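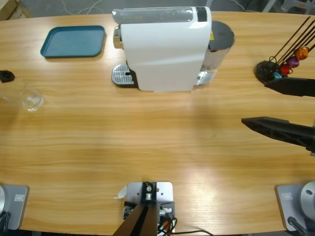
2023-02-11. Varetas Urkico, segundo lote

Continuação do ensaio de colagem nas cabeças de ferro. O primeiro lote soltou duas cabeças no teste de torção, ambas com excesso de adesivo no fundo do hosel. Neste lote lixei 15 mm de ponta, limpei com álcool isopropílico e usei o Grerex novo. Cura de 20 h antes de qualquer carga. 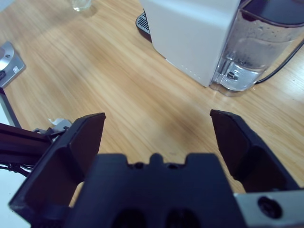 Tampo de madeira clara, veio na diagonal.

Peso da cabeça do ferro 3 na balança: 236 g. O valor da ficha do Maldonado é outro, repetir a pesagem depois de aferir a balança. Grips ainda por montar.
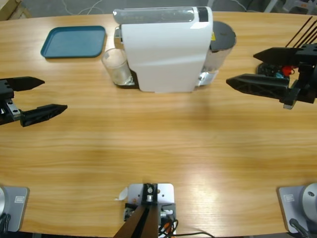
Ezequiel Aguirre
Técnico de montagem, oficina Lirkura

Torção: carga em degraus, sem folga visível no ferrolho até quase 200 N. Parei aí para não estragar a vareta. Lie e loft ficam para a próxima sessão, falta o calço da máquina. 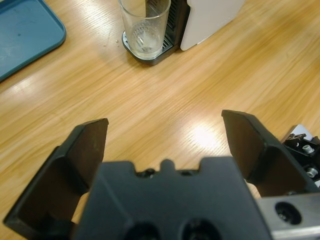

As virolas deste lote entram justas e precisam de água morna antes da montagem. As que sobram vão misturadas na gaveta e perde-se tempo a separá-las por diâmetro. Uma bandeja de plástico com rebordo, como a azul-esverdeada no canto da mesa, resolve. Para alinhar a face a olho, evitar a parte do tampo onde a luz faz reflexo branco no verniz ou pôr um pano escuro por baixo. Pendente: pedir virolas ao Maldonado, rever em julho o prazo de validade do adesivo.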